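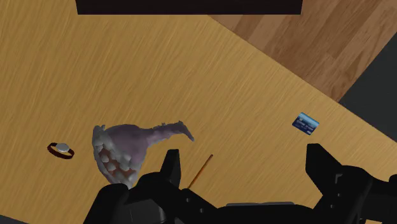
**Bandelel opens early access to Sirno, a simulated tabletop for teaching robot arms to tidy up**

Hi everyone, Bilal Matar here from Bandelel! I get to write the press release this time, so please forgive the exclamation marks.

Starting in April, we're opening early access to Sirno, our simulation kit for people who train robot arms on household clutter. You get a rendered living room, a wooden table, a two-finger gripper and a big pile of everyday stuff to drop in front of it – 1000 objects at launch, from pencils and watches to plush toys with far too many teeth (my favorites, and the hardest to grab). Shuffle the table, pick your task, press run, and go get a coffee.

I've spent a good part of my working life resetting real tables by hand, and I can't say I'll miss it. Thin things roll under the couch. Flat things like a bank card sit so close to the wood that the fingers can't get a hold. Those are the cases we wanted people to be able to repeat as often as they like, so Sirno ships with almost 300 ready-made layouts that lean hard on the awkward stuff. 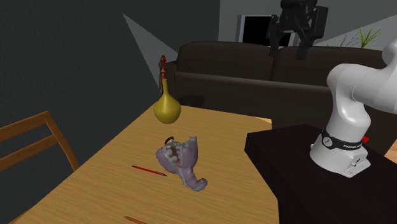 Every run can be saved from two views, one close to the gripper and one looking across the room, and both are included in the basic plan. We went back and forth on that (the wide view makes for bigger files!), but our early testers at Michalski kept asking for it, and they were right. It's so much easier to see why a grasp went wrong when you can see more of the arm.

Lighting and furniture can be swapped too, and you can bring in your own models if you have them. Soft objects are still a work in progress. They look good, but they don't squish the way I'd like yet, and our friends at Wernerov are helping us with that part.

Early access is free for schools and university labs. Companies can sign up for a two-month trial with full support, and yes, support is mostly me, so say hello!

To request a spot or a press demo, write to Bilal Matar at the Bandelel press desk and tell us what's on your table.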